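Call for Participants: Robotics Open Day at the Ellar Building, Cullalmont

Zorkix invites adult residents of Cullalmont and the surrounding area to take part in its robotics open day at the Ellar Building. Participants will try a hand-held gripper on everyday household tasks and will see how the recordings are used to teach robot arms. No technical background is required.

Each participant will be scheduled for one session of 2 hours. The session opens with a short safety talk and a practice period at the tabletop stations, followed by recorded work on tasks assigned by station staff. Tasks involve small objects of the kind found in a bathroom or kitchen, and each is repeated several times with the objects in different positions. A demonstration by the robot arms in the Bhatt Room closes the session — questions are welcome at that point. 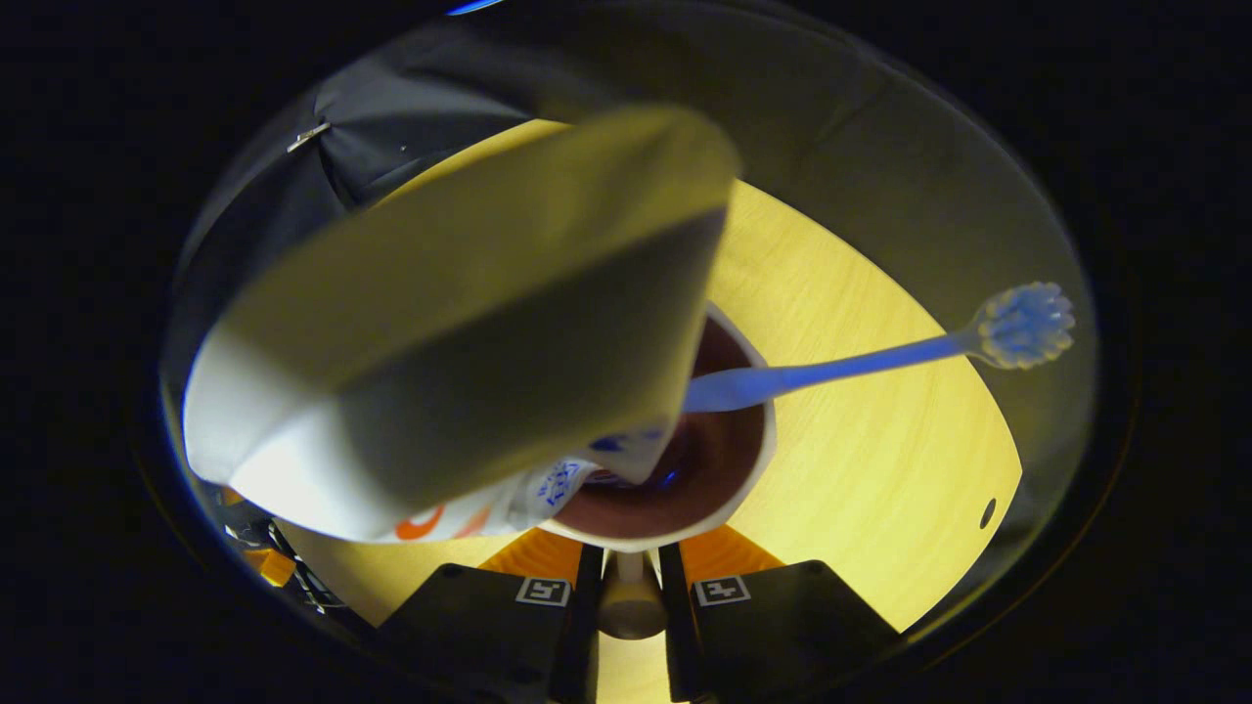 Tabletop task with a toothbrush and cup, seen from the hand-held gripper.

Applicants must be 18 or older and able to stand at a table for the length of the session, with breaks. Seated stations are available and should be requested on the application form. Both left-handed and right-handed participants are encouraged to apply. Employees of Zorkix and members of their households are not eligible.

There are 100 places. Participants who complete a session will receive a gift card and a printed certificate. Travel costs are not reimbursed, but parking behind the Ellar Building is free for the day.

Recordings show the work surface and may include hands, sleeves and nearby objects. Sound is not recorded. All participants will be asked to sign a consent form on arrival, and copies will be sent in advance on request. Participants may withdraw at any time before leaving the building and have their recordings deleted.

Application forms are available at the Ellar Building reception desk and must be returned there by 26 Jun 2018. Applicants will be notified of their session time by mail. Those who applied for the February open day and were not given a place must submit a new form — earlier applications have not been carried over.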